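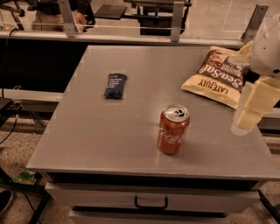
HANDBUCH ZURIX · ABSCHNITT 7: BEISPIELE AUFNEHMEN

Start | Geräte | Handbücher | Kontakt
Handbücher > Zurix > Datenaufnahme > Greifen vom Tisch

Stand: 2024-05-25

Der Werksprospekt verspricht brauchbares Greifen nach 33 Durchgängen. Wir haben das in Bunau nicht nachstellen können. Planen Sie pro Gegenstand 100 ein und glauben Sie der Erfolgsanzeige erst nach dem Test unter 7.2.

1. Dose, Riegel und Chipstüte auf die Metallplatte legen. Die Dose steht, die Tüte liegt flach.
2. Schubladen des Unterschranks schließen.
3. Arm in Ausgangsstellung fahren, Aufnahme starten.
4. Einen Gegenstand greifen, anheben, absetzen. Aufnahme beenden.
5. Gegenstände neu verteilen und drehen. Beschriftungen dürfen auf dem Kopf stehen.
6. Fehlgriffe mit »F« kennzeichnen und behalten.

Hinweis: Die automatische Bewertung »gut« besagt nur, dass der Greifer geschlossen hat. Ob etwas darin war, prüft sie nicht. Sehen Sie die Aufnahmen selbst durch, auch wenn das bei rund 200 Stück einen Nachmittag kostet.

Hinweis: Glänzende Platten spiegeln. Die Funktion »Reflexausgleich« soll das beheben; am Standort Sarevow war bis September kein Unterschied messbar.

VORSICHT! Während der Aufnahme nicht über die Scheibe greifen. Der Arm erkennt keine Hände, gleichgültig, was im Menü unter »Personenschutz« steht.

Weiter mit 7.2: Test mit unbekannten Gegenständen

Diese Website verwendet Cookies. Mit der weiteren Nutzung stimmen Sie dem zu. Einstellungen | Akzeptieren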